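Stollo dye notes, 31 October 2021

Madder again. Third go at the Mansour red and still not the Mansour red. Writing this up tonight before I lose the order of things, Kirsty wants to know by tomorrow what we can promise them.

Where we were: June batch came out brick, everyone liked it, nobody wrote down the water. I've been through the June pages twice. Khoa's handwriting says "tap, some boiled" and that's the whole entry. So from now on water goes at the top of the page, before the weight, before anything.

Today's setup

Water: tap, left standing overnight in the lidded pails. No chalk in A, chalk in B and C.
Yarn: Ullgate two-ply, undyed, all from the one cone. 296 grams wound off in total, split between the pots plus a control skein that stays dry.
Scour: neutral soap, long soak, cooled in the bath. Lâm did it yesterday and left them wet in a lidded tub. Still smelled sheepy this morning so I rinsed again.
Mordant: alum and cream of tartar, same proportion as last time. Held at a bare simmer, then left to sit in it.
Dyestuff: madder root, Drurell, the new sack. Chopped not ground. First soak poured off and kept in the jar marked YELLOW because someone will want it. 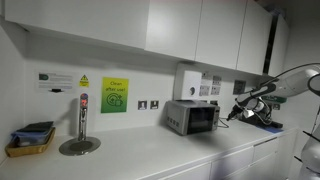

Pot A, no chalk. Brought it up slow, it took most of the morning to reach temperature. Orange from the start and stayed orange. Nice orange. Not what Mansour ordered. Strand pulled at the first hour, another at the second, taped in the back of the book, hardly any difference between them. I think A is done by the first hour and the rest is just burning gas.

Pot B, chalk, one level teaspoon. Went pink-brown on the surface, then the red came up underneath. Best color of the three while it was wet. Dried it has gone a bit dull, more rust than I hoped, but the evenness is excellent, no streaking at the ties. Lâm retied all the skeins in loose figure eights and I think that's the whole difference. Do this always.

Pot C, chalk, two teaspoons, and I let it get too hot. My fault. Phúc called about the delivery and I was on the phone in the hallway with the thermometer sitting there reading whatever it read. When I came back it was well over. Brown. Proper brown, like a saddle. It's a good brown if anybody wants a brown. Strand taped in, labelled C OVERHEATED so we don't think it was the chalk.

So C tells us nothing about two teaspoons. Has to be run again.

Temperatures, for the record. I'm using Fahrenheit here because the probe is stuck in it and Vinh has the manual.

Water in the pails at the start: 56
Pot B when the root went in: 123
Pot A when the root went in: 116

Didn't mean for those two to be different. A had been off the burner longer. Don't think it matters at that end but writing it down. The top end is what matters and there I only have good readings for A and B.

Things that went wrong besides the phone

Bits. Chopped root gets into everything, the bag split at the seam again and I was picking flakes out of A for ages. Old tights are hopeless. Vinh Văn has a finer mesh from his cheese making and says we can have it if we don't give it back.

Labels. Sharpie on masking tape came off in B. I knew which was which only becuase of the knots. Go back to knotted ties: one knot A, two knots B, and so on. Cut strips of Tyvek envelope work too, Khoa has a pile of them.

Scale. Drifts. Weighed the same skein before and after lunch and got two answers. New batteries, and put it on the flat bit of the bench, not the end that rocks.
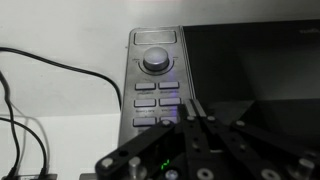 Afterbaths. Used A's exhaust for a scrap of the handspun, left it in cold over the afternoon, no heat at all. Soft peach. Very pretty, Kirsty has already claimed it for a baby hat. Worth remembering that the exhaust has plenty left in it, we've been tipping it down the drain like idiots. B's exhaust is in the big jar with the lid on, dated, under the bench. Don't open it indoors next week.

Also tried iron on a short length out of B. One dip, in and out. Went straight to a plum-gray. Far too strong, would need a much weaker solution, but there is something there. Keep the iron pot well away from the others and keep the spoon with it!! Last winter's gray spots were the spoon, I'm sure of it now.

Light test: strands from A, B and C wound on card, half covered with foil, taped in the south window of the stairwell. C as well, might as well. Look at them when the next batch goes in.

Rub test, dry, on white cotton: A clean. B very slight. C leaves a mark, which I'd expect given how much muck was in that pot. Wet rub: A slight, B some, C forget it. B probably wants one more rinse with a drop of soap before I'd call that real. Did all of these myself with the same hand and tried to press the same, it isn't science but it's consistent.

On the Mansour order generally

Kirsty read me their email again. What they say is "the warm red from the shawl". The shawl is Drurell root from the old sack, on a different base, dyed by Phúc when he was still in the garage with the rainwater barrel. So at least three things have changed and we keep fiddling with a fourth. I'd like us to stop and try B exactly as it stands but with rainwater, one small pot, before we touch the chalk again.

If that's not it, second thing is old sack against new sack. There's a handful of the old one left in the coffee can. Enough for one sample if we're mean with it. Please nobody use it for the school thing.

Third is the base. Ullgate have changed something, the new cone feels drier and it drinks up water faster. Lâm says I'm imagining it. Wound a bit of each side by side for her and she now says maybe.

What I'd tell Mansour if we have to say something tomorrow: we can do the B color, repeatably I think, in the quantity they asked for. It's a rust red. Send them a real strand, not a photo, the photos of this stuff are always wrong, they come out either tomato or mud depending on whose phone it is. If they say yes to rust we're finished and everyone goes home. If they hold out for the shawl then we need more time and they need to know that before they print anything.

Price is Kirsty's department. But root has gone up and we use a lot of it per skein, more than I'd been telling her. Sorry Kirsty.

To do

Rerun C, two teaspoons, with somebody standing over it the whole time
B with rainwater, small pot (Phúc to bring water, clean container please, last one had leaves in)
Mesh from Vinh
Batteries for scale, and get the probe back to Celsius if the manual turns up
Order alum, we're down to the bottom of the tub
Khoa Trình to copy the June strands into this book before they fall out of the old one
Ask Drurell which harvest the new sack is

Skeins are on the rack, B at the back where the heater doesn't reach. Don't move them to the radiator. Control skein is in the drawer with the tags, still dry, leave it alone.

Later, added in pencil: B looks redder under the hall light than it did on the bench. Check in daylight before sending anything.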